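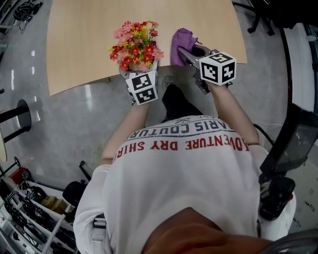 4.2 Swapping the jaws

We went into this round fairly sure that the Pletero fingers would win, and I should own up to that before giving any results. Haruto Sugiyama had been using them for weeks and kept telling us how well they held on to awkward things. So we set up a two-handed job, lift the flower pot with one gripper and wipe the tabletop underneath with the other (Fig. 1), and ran it 28 times with each set of fingers.

Figure 1. The two-handed wiping task with hand-held grippers. The left one holds the pot of artificial flowers, the right one presses the purple cloth to the table. Both carry marker cubes for tracking.

The pot was no trouble for either set. The cloth was another matter – it bunched up under the Pletero fingers and we lost it in 17 runs, against 7 with the softer Nendetti pair. Lise Penner thinks the stiffer tips simply don't give enough when you push down, and I'm inclined to agree, though we haven't measured the force yet.

Tracking was better than I'd feared! We threw out only 2 runs for lost markers, both with the right hand turned well over. Ghazala Abbasi has since moved the cube mount a little further back, and the runs in Section 4.3 all use her version.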